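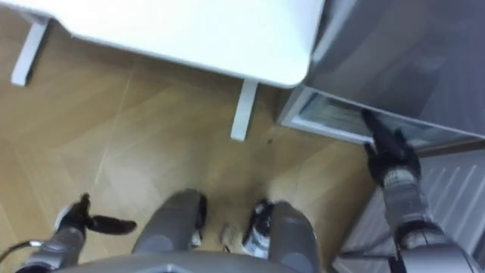
Figura 3. Cajón inferior abierto junto a la mesa blanca, suelo de tablas claras.

3.2. El cajón bajo y el espacio libre delante del frigorífico

En las cocinas pequeñas el cajón inferior es el que peor se usa. Ya lo apuntaban Tierney y Jaunzems en su inventario de pisos de alquiler: lo que cae abajo se olvida. Nuestros datos van en la misma línea. De los 3919 registros de apertura del corpus Jorno, solo 137 corresponden al cajón más bajo. Pocos. Y casi todos concentrados en los días de compra.

Dos factores a separar. Primero, la altura: hay que agacharse, y desde arriba se ve el borde del cajón antes que lo que hay dentro. Un interior translúcido (fig. 3) deja pasar algo de luz, pero los participantes no lo mencionan como ventaja. Segundo, el hueco. Mesa y frigorífico compiten por el mismo trozo de suelo, y un cajón abierto ocupa paso. En la distribución de la fig. 3 la mesa tiene la esquina redondeada, detalle que parece menor y que sin embargo sale en varias entrevistas, sobre todo en hogares con niños. Lo retomamos en 4.1.

Codificación de las aperturas: Issahaku y Kivi por separado, desacuerdos resueltos por Rozīte. Se anotó si el cajón quedaba abierto del todo o a medias, y si la persona cambiaba de sitio una silla u otro mueble antes de abrir. Esto último no estaba previsto en el protocolo inicial. Se añadió tras las 2 primeras viviendas, que hubo que recodificar enteras.

Resultados por vivienda, de forma resumida (tabla completa en el anexo B). En 7 viviendas el cajón bajo se reserva para verdura de raíz y bolsas cerradas. En el resto, uso mixto, sin patrón claro. Las viviendas de Vukanholm, con cocina más estrecha, muestran mas aperturas a medias que las de Šimkus; la diferencia se mantiene al descontar el tamaño del hogar. El suelo también cuenta: varias personas dicen arrodillarse sobre la madera pero no sobre baldosa, por el frío. No lo medimos de manera sistemática, queda como observación.

Una objeción razonable, planteada ya por Fomov para armarios de despensa: la baja frecuencia puede deberse al contenido y no a la posición. Si abajo se guarda lo que dura, se abre menos. Es posible. Para descartarlo haría falta intercambiar contenidos entre cajones durante un periodo largo, y solo una familia acetpó hacerlo. Sus datos se comentan en 3.4, con las reservas del caso.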